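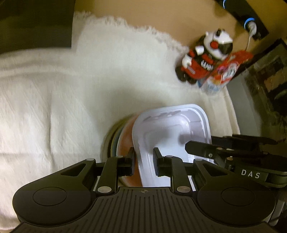

Tirar a mesa do almoço é o teste que eu faço com qualquer robô que prometa cuidar da casa. Aspirar chão já era, isso está resolvido faz tempo, quero ver é louça. Prato, travessa, pano embaixo de tudo. E reparem no pano: creme, cheio de dobra, com uma franja meio rendada na ponta. Em cima dele uma bandeja branca funda, de plástico brilhante, passando por cima de uma pilha de pratos redondos. Para mim são dez segundos. Para duas pinças pretas é uma tarde inteira de decisões, e ali a pinça maior está aberta, nada entre as almofadas.

Passei o sábado com o Wondero, kit de dois braços para bancada, alugado na Khokhar. 150 reais por dia, fora o frete. Escrevo correndo porque tenho que devolver a caixa e já perdi o recibo uma vez.

Montagem. Chata mas dá. 25 minutos até prender as bases, mais a calibração, que falhou na primeira por causa da luz da janela. Fechei a cortina e foi. O manual é uma folha dobrada, letra miúda, metade dos passos fala de um botão que na minha unidade fica do outro lado. Ligue o suporte antes de tentar adivinhar, me atenderam rápido e a moça sabia do que estava falando.

O que ele faz bem:

Pegar coisa rígida com borda. Caneca, pote com tampa, travessa de lado reto. Chega, fecha, levanta, leva até a pia. Devagar, mas leva. Das 11 canecas que coloquei na mesa, levou todas. Nenhuma lascou. Fiquei surpresa, admito.

Bandeja leve com aba larga também vai, usando os dois braços. Usei a Plasska grande, vazia. Com coisa dentro ele inclina e aí é com você e com o rodo.

O que ele faz mais ou menos:

Pilha de pratos. Se os pratos são iguais e a pilha está reta, ele tira o de cima. Se cada um é de um jogo (aqui em casa é assim, sobrou de três mudanças), ele demora, tateia a borda, às vezes pega dois. Prato fundo em cima de prato raso, desistiu. Prato raso encostado em outra coisa, desistiu tambem. O problema é espaço para o dedo. As pontas são grossas e entre um prato e outro não cabe quase nada.

Plástico branco brilhante. Reflexo demais. Ele se confunde com o fundo, acha que é outra borda, fecha no ar. Coloquei uma folha de papel dentro e melhorou bastante. Mas se eu tenho que forrar a bandeja com papel para o robô enxergar a bandeja, então quem está trabalhando sou eu.

O que ele não faz:

Pano. Esquece. Pedi para dobrar a toalha e ele juntou tudo num bolo no meio da mesa. Pedi de novo, puxou uma ponta e arrastou um pires junto. Toalha com franja é pior ainda, a franja entra na junta do dedo e aí tem que parar tudo e soltar na mão. Quem tem toalha da avó, guarde antes.

Mesa bagunçada de verdade. Brinquedo, pacote de alguma coisa, régua de tomada com fio pendurado, essas coisas que ficam na beirada de toda mesa que eu conheço. O Wondero trata tudo que não é louça como obstáculo e dá a volta. Tudo bem, é seguro. Só que no fim a mesa continua com tudo o que dava trabalho arrumar.

Tempo. Mesa de quatro pessoas, do jeito que ficou depois do almoço: 40 minutos. Eu faço em seis ouvindo rádio. A defesa clássica é que o robô trabalha sozinho enquanto você faz outra coisa. Não trabalhou. Parou várias vezes pedindo confirmação no aplicativo, e eu com a mão cheia de sabão indo procurar o celular.

Falei disso com a Mehwish Lodhi, que usa dois braços parecidos na separação de peças da Hultham. Lá funciona, segundo ela, e o motivo é sem graça: a caixa é sempre a mesma, a peça é sempre a mesma, a luz não muda, e pano não entra na bancada. Ela deixa rodando no turno da noite e de manhã confere a sobra. Disse que nunca levaria um para casa. Tem dois filhos pequenos, a mesa dela muda de hora em hora.

Faz sentido. Na fábrica arrumam o mundo para a máquina caber. Em casa ninguém vai comprar louça nova combinando e trocar toalha por jogo americano de borracha para agradar um braço mecânico. Ou vai? Tem gente que trocou o tapete por causa do aspirador.

Barulho: baixo. Um zumbido e um clique quando fecha. Dá para conversar por cima.

Limpeza: ruim. Molho seco na almofada do dedo sai com escova de dente e paciência. Nas juntas não sai. O folheto diz que pode passar pano úmido, não diz onde não pode, e eu fiquei com medo de molhar coisa errada.

Aplicativo: trava. A atualização de maio que prometiam ainda não apareceu na minha unidade, talvez por ser de aluguel.

Vale alugar? Se você é curioso, vale um dia. As crianças da vizinha adoraram e a caneca chegando sozinha na pia ainda arranca um sorriso. Comprar para ajudar na cozinha, hoje, não. Para bancada de oficina, com peça repetida e caixa fixa, eu olharia com carinho.

Nota: 2 de 5 em casa. Seria 4 numa oficina, pelo que a Mehwish conta, mas isso eu não testei, então fica o 2.

Ah, e confiram se vieram os quatro parafusos da base antes do entregador ir embora. Na minha caixa vieram trez.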